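Metus Robotics Opens Jallgate Workshop to the Public for a Day of Live Demonstrations

CLOLTUVBRIDGE, Apr 23, 2025 – Metus Robotics welcomed more than 200 residents, students and local employers to its Jallgate workshop today for the company's spring open day. Visitors toured the assembly hall, met members of the engineering staff and watched robot arms carry out everyday handling jobs at close range.

The program centered on Matei, the company's research effort in robotic handling of ordinary household and workshop items. Engineers ran demonstrations throughout the morning and afternoon, each followed by a short period for questions. Tasks included sorting mixed objects, folding cloth, and lifting and setting down open containers of liquid.

"People in this town have driven past our building for years, and many of them have asked what goes on inside," said Rodica Mihăilă, director of Metus Robotics. "We wanted them to see the work as our engineers see it, with the same tables and the same objects we use every day. The questions we received were practical and well informed, and several of them will be discussed at our next planning meeting."

Open containers drew the longest discussion of the day. A filled vessel changes the way an arm must start, stop and turn, and a grip that is too firm can deform a thin wall. Staff explained how the Matei software plans slower paths for liquids and how operators review each trial before the next begins. Visitors were also shown the training area in room 303, where new operators learn to guide an arm by hand before working on tasks of their own.

The Jallgate workshop occupies roughly 2000 square feet on the lower floor of the former Cloltuvbridge print works. Metus moved its handling research to the site last November and has since added a second test bench and a small classroom. The classroom will be used for school visits beginning this fall – the first time the company has offered a regular program for students.

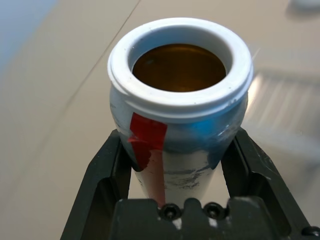

Gripper-level view from the open day: a white container of amber-brown liquid held upright between two black gripper fingers. Photo: Metus Robotics

During the afternoon session, students from the Cloltuvbridge area were invited to propose objects for future trials. Their suggestions ranged from a full soup bowl to a bag of loose marbles. The Matei group will select a number of these for testing over the summer and will share the results with the schools that took part.

"An open cup is a simple thing for a person and a demanding one for a machine," Mihăilă said. "When a student watches that task up close and then asks how the arm knows when to slow down, we have had a good day."

Metus will hold 2 further open sessions at Jallgate this year. Admission is free, but places must be reserved in advance through the company's front office. Group visits for schools and community organizations can be arranged separately. The workshop is wheelchair accessible, and visitors under 16 must be accompanied by an adult.

About Metus Robotics

Metus Robotics develops handling systems and operator training for light industry and research. The company is based in Cloltuvbridge and carries out its testing at the Jallgate workshop.

Media Contact
Press Office, Metus Robotics
Jallgate Workshop, Cloltuvbridge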